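Leather sofas and cushions: questions we often get

Kostuso looks after furniture in rented holiday flats in Hillport. Our guests and flat owners write to us with the same questions, so I have collected the answers on one page.

How should the cushions be arranged?
As you like. On a two-seat sofa I put one at each end against the backrest and the third in the middle, turned on its corner. Grey is an easy colour with brown leather, and it hides small marks better than cream does. 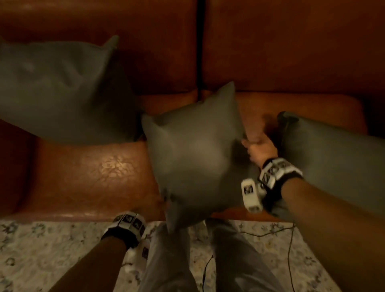
Grey cushions on a brown leather sofa.

My leather has fine cracks and a shiny patch. Is it ruined?
No. The seat gets the most wear, so the colour and the surface change there first. Wipe it with a soft cloth that is only a little damp, let it dry, then use a leather cream. For a sofa of normal size, a 200 ml bottle is enough for 2 treatments. Please don't use dish soap or baby wipes – they take the finish off.

The cushions slide down all the time. What can I do?
Smooth leather is slippery, and a light filling makes it worse. Choose a heavier inner cushion; 400 grams or more is good for the usual square size. A folded throw behind it also helps.

How do I put the inner cushion back after washing the cover?
Fold it in half, push it through the opening and let it unfold inside. Then put one hand in and work the filling into the corners, while the other hand holds the outside of the cover tight. Close it slowly, so the fabric is not caught.

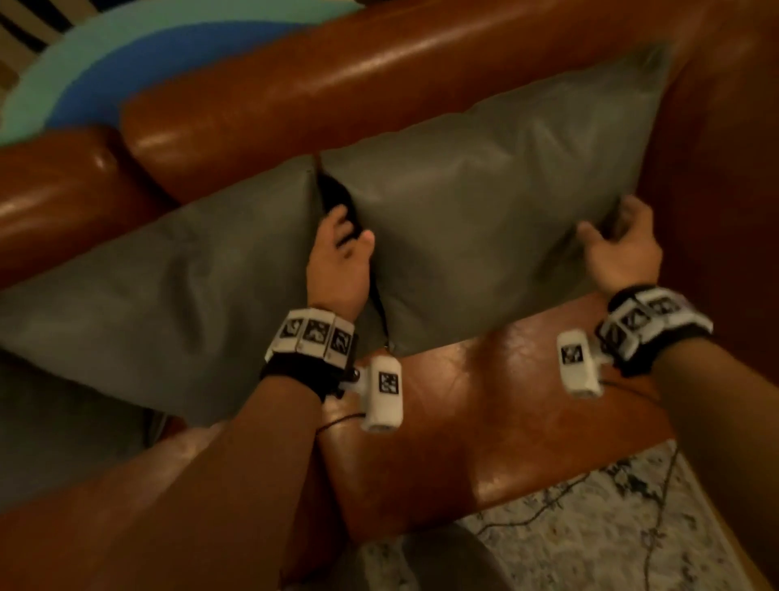 Nimal Majumder writes that he does it differently: he turns the cover inside out, takes hold of the two far corners of the inner cushion through the fabric, and pulls the cover down over it like a pillowcase. I tried his way with our Holmgren covers and it is quicker, but the opening must be wide.

How often should covers be washed?
In our flats, every three months. Wash them cool and dry them flat, away from the heater.

Contact: Kostuso, Hillport | © Kostuso | Back to top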